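Courses > Automation for Small Workplaces > Unit 5

Unit 5: Planning the budget for a two-arm work cell

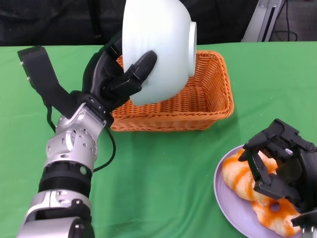 Figure 5. Tableware task: a multi-fingered hand holds a white bowl over an orange basket.

Many students write only the price of the arm in their budget. In the Ristullow canteen plan, which we use in this unit, the arms and hands took 69 per cent of the money. The rest was for the items below, and they must also have a line in your sheet:

- spare finger coverings and cables
- table, stand and floor space
- staff training (4 half days)
- service contract, paid each year

Hands wear faster than arms, so please put them on a separate line with their own colour. Ristullow asked for quotes from Eltine and Lanora. Both quotes were valid for 30 days, but the approval of the canteen needed longer and the quotes had to be renewed.

For the tutorial: bring your own draft sheet, with freight and tax included.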